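Table (furniture)

From my household encyclopedia, letter T. Corrections welcome, as ever.
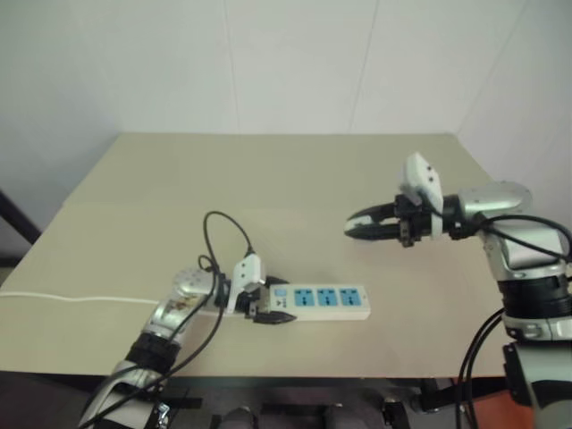 What counts as a table

A table is a flat top held up at a useful height, and that really is the whole of it. I used to have a longer definition here with legs in it, but Umut Kozan wrote in to point out that plenty of tables have no legs at all (a flap on a wall bracket, a top on a single pillar, a slab on two trestles) and he was right, so the legs went. Height does matter, though. Lower it to your knees and most people will call it a coffee table, raise it to your ribs and it turns into a counter or a workbench, and I've had some lovely arguments over where the lines fall.

The word

English got the word from Latin tabula, a board or plank, partly by way of French. Before that, people here said "board", and you can still hear it in "bed and board", "boarding house" and "sideboard". A boardroom is a room with a board in it, meaning a table, which pleased me no end when I first found out. The multiplication table and the table of contents come from the same Latin word, in its sense of a tablet for writing on.

Early tables

The Egyptians had small ones, in wood and stone, mostly to keep things off the floor. The Greeks ate from low, light tables that could be pushed under the couch afterwards, and the Romans went in for showier pieces, with marble and bronze and some very expensive wood from North Africa. In medieval halls in England the usual thing was a long loose board on trestles, put up for the meal and cleared away when the room was wanted for something else. The big fixed table that stays where you put it became common later on, and the dining room as a separate room took longer still.

My own oldest table is a kitchen one, dated 1905 in pencil on the underside of the drawer. I can't prove the pencil is telling the truth! The drawer sticks in July and runs beautifully the rest of the year.

Main kinds

Trestle: a top resting on separate supports. Easy to store, easy to kick over.

Gateleg: hinged flaps held up by legs that swing out like a gate. Very good in small rooms, though there's always one guest with a leg between their knees.

Pedestal: one central column, usually with feet spreading at the bottom. Best for squeezing in an extra chair.

Extending: leaves that pull out, drop in or fold over. The Heda, made by the small Skikham workshop, is the one I know best. It seats 8 with both leaves in, and I'd say the catches are its weak point.

Nesting: a set in falling sizes, each sliding under the next.

Heights and room to sit

Most dining tables in Britain stand somewhere between 72 and 76 centimetres high. Seats want to be a good 25 to 30 centimetres lower than the top, and people forget to allow for the rail underneath, which is what your thighs meet first. Allow 60 centimetres of edge for each person, more if your chairs have arms. I've sat at tables that ignored all of this - the food was very nice.

Tops and finishes

Solid wood moves with the weather, swelling and shrinking across the grain, so a well-made top is fixed with buttons or slotted screws that let it shift. If you glue it down hard it will probably split. Veneer over a manufactured board stays flatter but can't be sanded many times. Laminates wipe clean and put up with a lot, and stone is heavy, cold to lean on and easily marked by lemon juice.

For oiled wood I use Ağca, thinly, 2 coats with a night between them. Flistaletti do a harder wax that some readers prefer (it smells of oranges, which I can't get on with).

White rings come from heat or damp caught in the finish, and often lift with gentle rubbing. Black ones have usually gone into the wood itself and are a much bigger job.

See also

Bench; Chair; Desk; Sideboard; Tablecloth; Trestle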